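15th November
Finish trials, batch 2, water-based hardwax on beech

Kumudini asked for the notes to be written up before the next order goes in, so everything from the week is in one place.

Started with the panels left over from August. Sanded to 120, wiped, then first coat by pad. Grain came up badly on all of them. Last time I went straight on with the second coat and regretted it, so this time I left them overnight and cut back by hand with a worn 180 disc off the sander. Much better to the touch. Prasanna thinks 240 would do it with less risk at the edges. Will try on the next set.

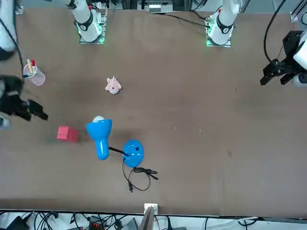 Second coat went on thinner. The Vuteck pads shed fibres for the first few strokes, so I now run each one over masking tape before it touches the finish. Helge's old foam ones don't shed but leave bubbles. Neither is ideal.

Drying is slow. The store was 14 degrees first thing and the tin says not below 15. Moved the rack to the inside wall, away from the shutter. Panel 6 has a run on the lower left corner, my fault, too much on the pad. Kept it for the rub test as it makes no odds there.

Rub test, dry cloth, same weight block as before:
One coat: dull patch showing at 546 strokes.
Two coats: faint mark at 1000, stopped there.
Two coats plus paste wax: no mark at 1000. Sewwandi wants it taken to 4000 before we quote it to the Venville people. Fine, but it has to go on the machine, I'm not doing that by hand.

Water ring test still to do. Mugs are in the cupboard under the sink, please don't wash them up with the others.
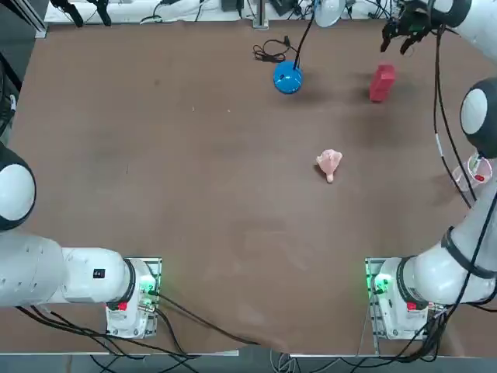 Stock and odds and ends

Driltix bits: the 6 mm is blunt and burns in beech. Put in the tray for sharpening. The 8 mm is all right.
Hardwax: one full tin, one with a skin on it. Strain before use.
Invoice 166 for the pads is with Maya, she needs the delivery note to match it. I had it on the bench on the day they came and haven't seen it since.
Extractor bag changed.

Next: coat panels 9 to 12, cut back with 240 as Prasanna suggests, and ask Helge whether the oak offcuts are spoken for.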